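Vorex Motorcycle Tours is looking for riders and one support driver

Vorex is a small touring company with its office in Pradholm. We take groups of riders on mountain roads and gravel tracks, on older motorcycles that we maintain ourselves. In May we will ride our new route from Pradholm to Mengal for the first time with a full group, and before we sell it to customers we want to test it with people who ride well and who will tell us the truth.

The route is 695 kilometers long and takes six days. The highest point is the Clomolness pass, at 3245 meters. After the pass the asphalt stops and there are 115 kilometers of gravel, with two river crossings that are shallow in a normal spring.

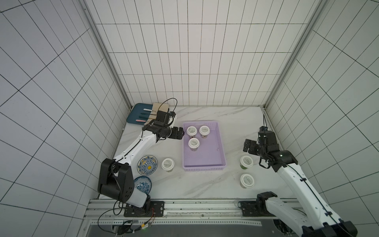
We search for eight test riders. You should have a full motorcycle license for at least three years and some experience on loose ground. It is not necessary to be a mechanic, but you must be able to clean a spark plug and adjust a chain. Our motorcycles are single-cylinder machines of 350cc, with kick start and no electronics. They are slow on the climbs and we like them very much.

Test riders do not pay for the motorcycle, the fuel or the guesthouses. You pay your own travel to Pradholm, your insurance and a deposit of 283 euros, and you receive the deposit back when the motorcycle returns without big damage. Small scratches are normal. Each evening we will ask you to fill in one page about the day — road, distance, food, tiredness — and on the last day there is a longer talk with Ezequiel Montes, who planned the route.

The second position is paid. We need a support driver for the van, which carries the luggage, the tools, the spare wheels and one reserve motorcycle.
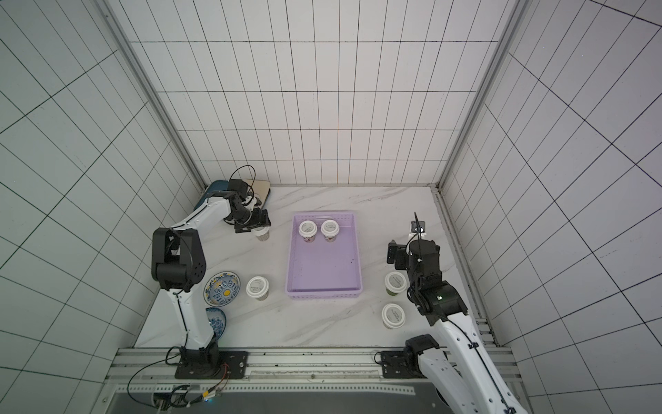 The driver must have a clean license and be comfortable with a trailer on narrow roads. You will leave after the riders every morning and you will prepare the stop at midday, so patience is useful in this job. Drinks are also the work of the driver. Please bring them in cups with a lid, like the white-lidded one in the gripper of the left robot arm, and stand them in a tray or basket for the way from the van to the riders. An open cup on a gravel parking place is full of dust in one minute. Lunch itself is simple and comes from the guesthouse of the night before.

For the driver we offer a daily wage, a single room each night and all meals. Basic first aid knowledge is required. If you can also repair a puncture, please write this in your application, it helps us a lot.

The working language in the group is English. It does not need to be perfect, mine is also not.

To apply, send a short letter to Sidra Jafri at the Pradholm office. Tell us which motorcycles you have ridden, where, and what was the longest day you made. Drivers should add a copy of the license and one reference. We do not need a photo. Everyone who writes will get an answer, also if the answer is no.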